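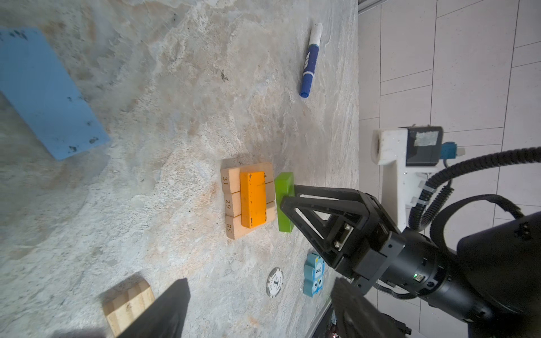 Media Business 2: Selling Periodicals Through App Storefronts
Handout for Unit 4
Revised 6 September 2025

Read this before the seminar and bring it with you. The case at the end is the one we will work through in class, so have your own numbers ready.

1. What a storefront does

A magazine publisher has three old ways to reach a reader: the newsstand copy, the mailed subscription, and the website. An app storefront is a fourth. The reader finds the title in a store run by someone else, pays through an account that someone else holds, and reads the issue on a phone or tablet.

The storefront takes on billing, refunds, sales tax in most places, and delivery of the file. In return it keeps a share of each payment and sets the rules on pricing, trials, and cancellation. It also decides which titles are shown on its front page, and this matters more to small titles than to large ones.

2. Terms used in this unit

Gross subscription revenue: what readers pay before anything is taken out.

Commission: the share kept by the storefront, normally a percentage of gross.

Net revenue: gross less commission. Some contracts also take refunds out at this stage. Check the contract before you compare two sets of figures.

Churn: subscribers lost in a period divided by subscribers at the start of that period. New subscribers gained during the period do not go into this figure.

Conversion: the share of free trials that become paid subscriptions.

Bundle: print and digital sold together at one price. Bundled readers are often counted twice by careless publishers, once in each column.

3. Growth percentages

Press releases like growth percentages, and you should be slow to accept them. A title that goes from 80 digital subscribers to 121 has grown by 51.25 percent. It has also gained 41 readers. Both statements are correct, and only the first is likely to be in the release.

When you read a growth claim, look for the starting number, the length of the period, and whether free trials are included. If a release covers several titles, look for figures on each one. A group total can hide a title that is shrinking.

Timing is another problem. Most titles see a jump when they first appear in a new storefront, because existing print readers claim the digital access they already paid for. These readers are real, but they bring in no new money. We call them transfers – keep them on their own line.

4. Who holds the customer record

With a mailed subscription the publisher has a name and an address. With a storefront subscription the publisher may get only a country and a product code, unless the reader agrees to share more. This affects renewals, advertising rates, and the sale of back issues.

Publishers have dealt with this in different ways. Some ask for an email address on first opening the app. Some offer an extra issue to readers who register. Some leave the storefront and sell only from their own site, accepting fewer sales at a higher margin.

5. Case: Urnurside

Urnurside is a monthly magazine on small boats and inland waterways, published by Zavala. It was print only until it joined the Movgate storefront in October. At the end of its first full year there it had 1,464 digital subscribers. The publisher described the result as a success and made plans to move a second title, Jindov, to the same storefront.

The release did not separate transfers from new subscribers. It gave no churn figure, and it did not say how many readers were still in a free trial.

Questions for the seminar

Work out what you would need to know before advising Zavala on the second title. Put your list in order, most important first.

Write two versions of the opening paragraph of the release, one for advertisers and one for print subscribers. Keep to the facts given above.

Suppose a third of the digital subscribers are transfers. What is left, and does it change your advice?

6. Written work

Two pages, typed, on one of the seminar questions. Show your arithmetic. State any commission rate you assume and use the same rate throughout. Papers go in the tray outside the department office before the Unit 5 lecture.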